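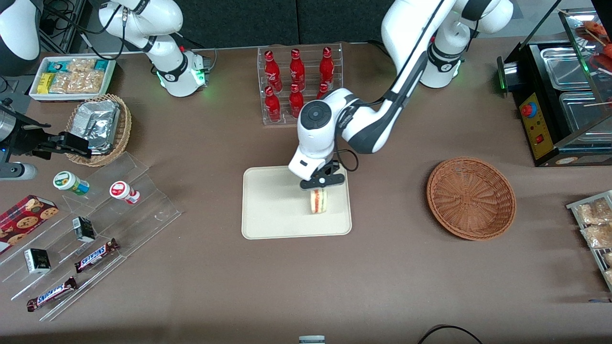 Setting up the snack cell at the start of a shift

These steps cover the two-arm snack table at Stendel. Allow 26 minutes the first time and 18 once you stop rereading the instructions. Ronja Solberg wrote the original version, which was shorter and assumed you were Ronja Solberg.

Before you power anything

Wipe the table and the serving tray. Crumbs are the leading cause of mysterious faults here, well ahead of software, although software gets blamed first. Put the tray back inside its tape marks. The arms have no opinion about where the tray ought to be. They go where they were taught, and if you moved the tray, they will serve the table.

Check the cable on each wrist. It should hang in an easy loop with enough slack for the wrist to turn fully both ways. Too tight and it tugs the connector. Too loose and it goes fishing in the baskets.

Homing the arms

1. Clear the space above the table, including your own elbows.
2. Switch on the left arm, wait for it to settle, then switch on the right.
3. Home them one at a time. Homing both together works nearly always, and Hendrik De Bruijn can tell you about the other time.
4. Jog each wrist over its parking mark. If it is more than 2 mm out, home it again before you start editing positions.

Setting the grippers

Each item has its own grip setting, and the sandwich is the fussy one. It gets picked up on its edge, so the fingers press on the bread from both sides. Start at grip level 2 and close on a test sandwich. Lift it a hand's width above the tray and hold for 7 seconds. If it slides, go up one level. If the filling starts to leave, go down one. There is a narrow band between those two outcomes, and it moves with the bread.

Chocolate bars and foil-wrapped items are more forgiving. Use the saved settings and leave them alone — everyone who has improved them has later put them back.

Teaching the drop

Bring the sandwich down until its lower edge just clears the tray, save that height, then open the fingers slowly. A fast release flings one slice of bread, usually toward whoever is visiting.

Run the full pick and place three times at low speed. Keep a hand near the stop button and the other hand out of the baskets.

At the end of the shift

Park both arms, power down, and wipe the finger pads with a damp cloth. Mayonnaise dries into something Noémi Gulyás once removed with a plastic scraper and a good deal of Hungarian. Write any changed grip levels in the log, with your name next to them. The test sandwiches go in the bin, however good they look by then.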